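Adonham Manipulation Group
Minutes of the regular project meeting
Monday, April 26, 2021

Present: the handheld collection team, the learning team, two people from Hedholm on the call, and our visitor from the Kettani lab, who was very welcome and stayed to the end.

The meeting opened a few minutes late while the call was sorted out. Minutes of the previous meeting were accepted with one correction: the wrist calibration was done before the finger pads were changed, and we had it the other way round. Thanks to the person who caught it, as it would have confused all of us by the fall.

1. State of the collection

The collection team reported that the set now stands at 2,320 demonstrations, all made with the handheld grippers and none by teleoperation. Everybody was pleased with this, and the chair said so at some length. Of these, 673 are handover demonstrations, where an object goes from one gripper to the other, and it was these that took up most of the afternoon.

Hedholm asked whether the handovers had been checked by a second person. They have, apart from the most recent batch, and the team hopes to finish that one before the next meeting. Hedholm would also like the checking notes kept with the data and not in somebody's mailbox, and there was general (slightly guilty) agreement.

2. Result: training on the moment of exchange

The learning team presented the comparison they had promised us. The question, for those who missed the last meeting, was whether a policy learns handovers better when the demonstrations are weighted toward the short stretch in which both grippers are close to the object, or whether it is just as well to treat every part of the demonstration alike.

The weighted version came out ahead on long, thin objects and made no difference that anyone could see on boxes and cups. The team was careful to say that this is an early result from one workstation, and that they wouldn't like it repeated outside the group yet. They think the gain comes from the approach angle. With the plain training the receiving gripper tends to come in along the handle and close on too little of it, and with the weighting it comes in across the handle much more often.

Our visitor from Kettani asked a very good question, which was whether the same gain might be had by simply collecting more handovers. The answer was that we don't know, and that the honest test is to hold back part of the handover set and train again on what is left. This led to a long and friendly discussion about how much to hold back, which the chair eventually brought to a close so that people could get to their coffee. The learning team will propose a split by message.

3. Utensils and how people present them

A good deal was said about kitchen tools, which are awkward for us in a way the blocks never were. A utensil has a head and a handle, and the person demonstrating has to choose which to hold and which to offer. Looking back through the recordings, the collection team found that demonstrators differ a lot in this, and that our written instructions say nothing about it at all. Some hold the head and offer the handle, as one would to a friend across the table, and others do the reverse without thinking.
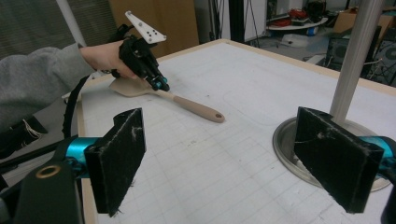
The feeling of the meeting was that we shouldn't force everybody into one habit, since the variety may well be helping us, but that we should at least write down which end was offered. A single extra field in the session sheet will do. The collection team will go back and fill it in for the older utensil sessions as time allows, and was thanked in advance, because it is dull work.

There was also a short exchange about height. Several people felt that handovers made very low over the tabletop leave the second gripper little room to turn, and the learning team would like to see more of them made higher up. No rule was set. Demonstrators will be asked to vary the height and otherwise to work as feels natural to them.

4. Finger pads

The foam on the fingers collects lint, as everyone who has used them knows. Priltholm has offered us a smoother pad to try. It was agreed to fit it to one pair only and leave the others as they are, so that old and new sessions can be compared fairly. Somebody asked whether the lint matters to the policy. Opinions were divided and nobody had numbers.

5. Other business

Hedholm would like to visit in October and see the workstations in use. The group is delighted and will suggest dates.

The shared drive is filling up again. Please move finished exports to the archive.

Actions
Collection team: check the last handover batch; add the "end offered" field to the session sheet.
Learning team: propose the held-back split; rerun the comparison.
Chair: write to Priltholm about the pads; send dates to Hedholm.

The meeting closed with thanks to our visitor.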